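Catalogue > Petits objets de fans > Cartes fantaisie > Réf. 1193

Carte fantaisie BLACKPINK, façon carte d'identité chinoise

Un groupe entier domicilié à la même adresse, sur une seule carte, avec une seule date de naissance.
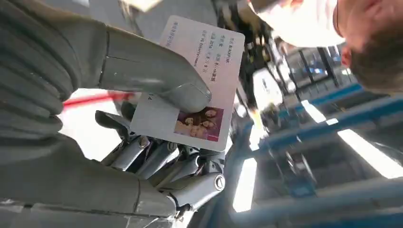
Nous vendons des cartes fantaisie depuis assez longtemps pour savoir que le client se moque du tranchant de la découpe et veut surtout rire en ouvrant l'enveloppe. Celle-ci remplit son office. Elle reprend la mise en page d'une carte d'identité de Chine continentale avec un sérieux administratif désarmant : nom, sexe, appartenance ethnique, naissance, adresse, tout y passe.

Au nom, « BLACKPINK ». Au sexe, le caractère pour « féminin », ce que personne ne contestera. À la naissance, 2016年8月8日, ce qui donne une titulaire encore à l'école primaire et déjà très occupée. L'adresse mentionne « YG Entertainment ». On a vu des dossiers de location moins bien remplis.

La photo est en couleur, petite, placée dans la partie droite : quatre jeunes femmes aux longs cheveux sombres, serrées les unes contre les autres sur fond rose et magenta. Aucune préfecture de notre connaissance n'accepterait ce fond. Quant à la règle de la personne seule face à l'objectif, n'en parlons pas.

Le fond de la carte est blanc, légèrement rosé, les coins sont arrondis et le texte est imprimé en petits caractères foncés. Petits, vraiment. Si vous comptez la faire lire à votre tante pendant le repas, prévoyez ses lunettes — ou racontez-la, c'est aussi bien.

À qui ça s'offre

À la cousine qui a déjà l'affiche et le porte-clés. Au collègue qui nie écouter et que l'on entend fredonner dans l'escalier. À quelqu'un qui apprend le chinois, aussi : les rubriques d'une pièce d'identité font un vocabulaire de base très honorable, et c'est ainsi que Duangjai Saengthong, qui s'occupe de nos achats, s'en est servie pendant tout le mois de mai. Elle sait désormais demander son adresse à un groupe de pop.

Ce que la carte ne fait pas

Elle ne prouve rien. Elle n'ouvre aucune porte, ne permet de retirer aucun colis, ne donne droit à aucun tarif réduit et ne doit être présentée à aucun guichet, même pour voir. C'est un objet de fantaisie. Un client nous a demandé si elle passait au contrôle d'un concert ; la réponse est restée non après trois courriels.

Ce n'est pas davantage un produit officiel du groupe ou de son agence. Nous préférons l'écrire nous-mêmes.

Rangement

Glissez-la dans un porte-cartes ou dans la pochette Jedum (vendue séparément, évidemment). Évitez de la poser au soleil sur le tableau de bord. Pour la dépoussiérer, un chiffon doux et sec suffit ; les lingettes parfumées sont à garder pour les mains.

Commande et livraison

Référence : 1193
Vendue à l'unité
Prix : voir le panier, il change moins souvent qu'on ne le croit
Préparation : atelier Hivau
Envoi en lettre suivie sous pli rigide
Retour accepté pendant 31 jours, carte intacte et non dédicacée par vos soins

Les commandes groupées à partir de 26 cartes passent par notre formulaire professionnel. Précisez si vous souhaitez des enveloppes séparées : nous avons connu un anniversaire où il a fallu tout remballer sur un coin de buffet.

Dans la même veine

Porte-cartes Medeiros, deux compartiments
Pochette Jedum, fermeture à pression
Carnet Kondutham, pages lignées, pour recopier l'adresse proprement

Fiche mise à jour le 2023-12-11

Ce site utilise des cookies pour mémoriser votre panier et mesurer la fréquentation. Accepter — Refuser — Paramétrer mes choix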